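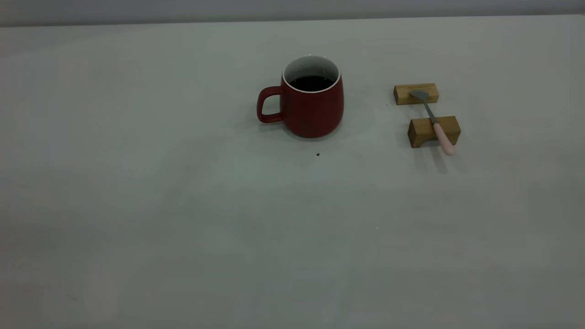
I quit buying coffee out in August and I've been keeping notes since. Posting them in one go so I can stop texting them to people one at a time.

Background: I was getting two a day from the place next to the Pargate bus stop. I never thought of it as a habit. I thought of it as waiting for the bus.

What made me look was my bank app, which started sorting spending into groups. Coffee had its own group. The number for the year so far was 476 dollars and I had honestly expected it to be under 100.

I'm not against coffee shops. The people there were nice and one of them knew my order. I still go in if I'm meeting someone.

First week at home was bad. I used the can of ground coffee that had been in the cupboard since I moved in. It tasted like the cupboard.

Howard Sugden at work told me to throw it out and buy a small bag of beans. He also lent me his hand grinder, because he'd moved on to an electric one. The grinder takes a while. I do it while the kettle heats up so it doesn't add any time.

Things I tried, in order: a French press (fine, hated cleaning it), instant (okay with milk, not okay without), and a plastic cone with paper filters. I stayed with the cone. You lift the paper out, put it in the compost and rinse the cone.

My mistake for the first two weeks was grinding too fine. The water sat on top and the cup came out bitter. I went coarser a little at a time until it drained in 3 minutes. That fixed most of it.

The other mistake was too little coffee. I was using one scoop for a big mug because that's what my parents did. Two scoops now.

Milk: I heat it in a small pan and stop before it bubbles. I bought one of those battery frothers and it works, but I use it maybe on weekends. The pan is enough.

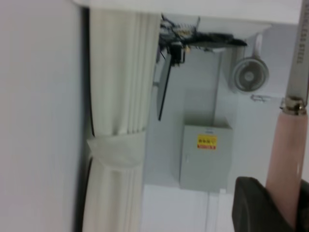 Someone asked about the afternoon cup. That was the hard one. The morning coffee was easy to replace because I was at home anyway, but the afternoon one was mostly an excuse to leave my desk.

So I kept the walk and dropped the coffee. I go out at the same time, once around the block by the Shboul bakery, and come back. Sumeya Wako from the second floor comes along when she isn't in a meeting.

I do sometimes buy a roll at the bakery. I'm not counting that.

Sleep got better, which I wasn't expecting to notice. I used to be awake past midnight most nights and put it down to my phone. It may still be the phone. But I changed one thing and I fall asleep earlier now.

Headaches: yes, for a few days, around four in the afternoon. A glass of water and some black tea got me through it. They were gone by the second week.

On beans – I've been buying a medium roast from the grocery store and I can't tell it apart from the expensive one I was given. My cousin can, or says he can. If you like dark and smoky you'll want something else.

I keep the bag folded over with a clip on it, in a drawer away from the stove. I tried the freezer once and it picked up a smell from the onions.

To the person who asked if I should just get an espresso machine: I looked. The one I liked was way over what I'd saved, and I'd have to give up the bit of counter where the toaster sits. Maybe later.

The money goes into a separate account, moved over at the end of each month. It's for new tires, so this isn't an exciting ending.

Grinder is going back to Howard next week. If anyone has a hand grinder they like that doesn't slip on the counter, send me the name.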